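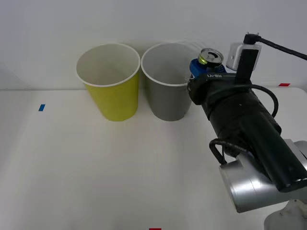 Ticket 29: Greifer drückt die Dose ein, Arm bleibt danach stehen
Projekt: Mikus (Dosen neben Becher stellen, mehr soll er vorerst gar nicht können)
Gemeldet von: Bernice Adjei
Bearbeiter: Witold Ziółkowski
Status: in Arbeit, wieder

Bernice:
Der Arm greift die Dose, hebt sie an, fährt bis neben den grauen Becher und bleibt dort stehen wie ein Gast, der vergessen hat, warum er in die Küche gegangen ist. Keine Fehlermeldung. Nach 30 Sekunden kommt der Timeout, die Dose hat eine Delle. Mit leerer Dose jedes Mal, mit voller bisher nie. Ich habe vorerst auf volle umgestellt, das geht ins Getränkebudget.

Witold:
Greifkraft stand auf 400. Einheit laut Konfigurationsdatei: keine. Wer hat das eingetragen?

Octavio:
Ich, im Oktober. Da haben wir noch Holzklötze gegriffen, und die haben sich nie beschwert.

Witold:
Kraft halbiert, Delle weg. Stehen bleibt er trotzdem. Im Log wartet er auf die Freigabe "Becher erkannt". Gelb wird gefunden, Grau nicht. Grauer Becher vor weißer Wand auf weißem Tisch, ich kann es der Software fast nicht übel nehmen.

Bernice:
Dann nehmen wir zwei gelbe.

Witold:
Dann weiß er nicht, neben welchen die Dose soll. Schwelle für Grau gesenkt. Jetzt erkennt er den grauen Becher und außerdem den Schatten vom Handgelenk. Immerhin wartet er nicht mehr.

Hubert:
Bitte beim Testen die farbigen Klebestreifen auf dem Tisch lassen. Die sind unsere Positionsmarken. Gestern hat jemand einen roten abgezogen und damit eine Chipstüte verschlossen. Ich habe neu eingemessen.

Witold:
Prüfbereich auf den hinteren Tischrand begrenzt, Schatten fällt damit raus. 2 Durchläufe mit leerer Dose, beide sauber abgestellt. Offen ist noch das Kamerakabel: Beim Drehen des Handgelenks spannt es. Bogdan wollte eine längere Leitung mitbringen. Bis dahin Drehung in der Software begrenzt, bitte nicht wieder hochsetzen, Octavio.

Octavio:
Zur Kenntnis genommen.

Bernice:
Ticket bleibt offen, bis das Kabel da ist. Die Dellendosen stehen neben der Spüle, Pfand geht in die Werkstattkasse.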